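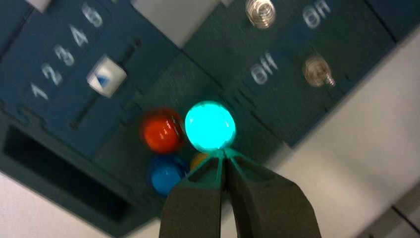
The Prolville lab has logged 2,665 examples of a gripper picking balls and working switches on a toy-like board. I asked its lead what that proves. "That we can fill a disk," she said. Zondcombe, which pays for the work, wants 200 more.

Would 50 good ones do? She shrugged. "Maybe. We threw out 2 whole batches – bad light." And on a board it has never met? "Ask me in July."

I intend to.

Last updated: July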